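The towel that would not let go

By the time I reached Wakarbridge it was raining hard, and Cúc Từ had already put the kettle on twice and forgotten it both times. She runs the household training side of Skeltow, a small firm that teaches machines to do the sort of chores most of us put off until visitors are due, and she had promised to tell me the whole story of the June fault, including the parts that still make her wince.

It began with a towel. The firm's gripper, which everyone here calls Lục, had been handling cloth for months without much bother. Then one afternoon it closed on a hand towel and stayed closed. The release command went out, the log said the fingers had opened, and the fingers had done nothing of the kind. Định Đào, who was on the other side of the bench, reached in to pull the cloth free – as any of us would, I think – and the gripper let go late, opened wide and caught his knuckles on the way. He had a bruise for a week and a good story for rather longer.
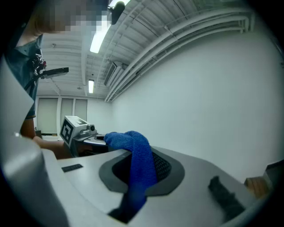
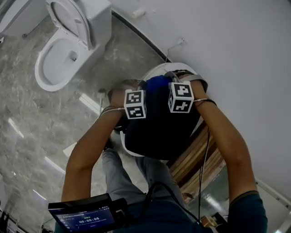
Does a fault like this mean the software was badly written?
The software did what it was told. It had been set to treat a command as finished once the motor had acknowledged it, and it never looked at where the fingers were. A position check would have caught the trouble at once.

Finding the cause took far longer than putting it right. Định went back through 1000 recorded grasps, a job he describes as being like reading somebody else's shopping lists, and found 34 in which the fingers had opened later than the log claimed. All of them involved thick, looped cloth. Fibres had been working their way into the finger joint, a few at a time, until the motor had to strain against them.

The repair itself was a small cover over the joint, made by Darness, a workshop two streets away, and a new rule in the code which stops everything if the fingers and the log disagree. There is a rule for people, too, and Cúc is much fiercer about that one: power off before hands go in, however silly it feels over a bit of towelling. They ran 356 further grasps before she would sign the work off, and she sat through every one of them with her cardigan on, the heating having chosen that week to fail.

I asked Định whether he trusts the thing now. He thought about it for quite a while, turning his mug round on the bench.

"I trust the switch," he said, and went off to see about the kettle.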